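How do I get my kids to put away a board game so we can find the pieces again?

Posted 3/11/22 in Home & Family > Storage

Hi all, long time reader, first time asking. We have way too many games and puzzles for the size of our apartment, and the boxes are killing me. The lids split at the corners, the pieces wander off, and then my seven-year-old is in tears because the blue player is missing its last pawn. Last night I found a jigsaw piece in the silverware drawer. It was from a puzzle we gave away in May.

I've tried rubber bands around the boxes (they snap, or they bite into the cardboard). I've tried one huge plastic tote, and that was worse, everything ended up in a layer of crumbs and dice at the bottom. We have one closet shelf and the space under the couch. I don't want to spend a ton of money. What do you all do? Do you keep the boxes or toss them? And does anybody have a trick for the 1000 piece jigsaws that don't get finished in one sitting?

Thanks!!
tiredinapt3

mapleandmoss
Toss the boxes! I was so scared to do it and now I wish I'd done it years ago. I bought a stack of zippered mesh pouches, the letter-size kind people use for school papers, and each game gets its own. Cut the title off the front of the box and slide it inside so you can see it, fold the rules in half, done. Boards are the annoying part, because most of them won't fit in a pouch. Mine stand up on the shelf in an old magazine holder, with a piece of masking tape on the spine of each one so I know which is which. I got 30 games onto a shelf that used to hold maybe a third of that, and I could see the back wall of the closet again!

For the tiny stuff, use little snack bags inside the big pouch, one per player color. My kids will put pawns in a bag with their color on it. They will not put pawns in a plastic tray with the fancy shaped slots, I don't know why, they just won't.

One warning, if you think you might ever sell a game, keep the box. I tossed the one for our old copy of Skurkari and then found out people want it with the box. Oh well.

gounder_fan22
just get fewer games lol. we kept 3 and they play the same 2 anyway

Prasert Chuensuk
I'm going to half disagree with the first reply, because I love boxes and I'm not giving mine up. You can save the corners. Get bookbinding tape (the cloth kind, not duct tape, duct tape goes gummy in the summer and sticks to the box next to it) and run a strip down each corner on the inside first, then the outside. Press it down with the back of a spoon. I did our whole closet over a couple of evenings with the ball game on and those lids have held up great, even on Kellard, and that one gets dragged out practically every weekend at our house.

Store them flat if you can, biggest on the bottom. If you have to stand them on end, put everything inside into bags first or you'll open the lid to soup. And the wide elastic sold for sewing, tied in a loop, doesn't bite into the cardboard the way a rubber band does.

On the jigsaws, what worked for us was a piece of stiff felt and a cookie sheet. Build on the felt, and when dinner happens, slide the whole thing onto the sheet and under the couch it goes. If the puzzle is bigger than the sheet, work in sections and join them up on the last day. My wife writes the name of the puzzle on the back of every piece, in pencil, and I used to tease her about it until the night we dumped Dritari and a lighthouse puzzle on the same rug.
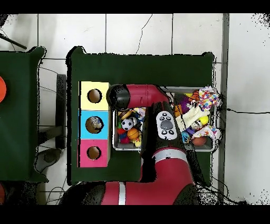 Loose toys are a separate fight from games, and I'd keep them out of the closet completely, or else you'll be digging a pawn out from under a stuffed animal every time. Give the loose stuff one open container with no lid and let it be messy in there. I like metal over plastic, it wipes clean and it doesn't crack when somebody stands on it. A rectangular metal bin with a divided-off side, like the one with the soccer ball and the basketball in its left compartment, gives the balls a place to go so they aren't rolling around on top of everything else. Put it somewhere low, let the kids toss things in, and save your nagging for the games, where a missing piece matters.

Oh, and for the blue pawn, try a craft store. Ours has a bin of plain wooden ones and you can color one with a marker. Check that the base isn't too wide for the spaces on your board before you buy it.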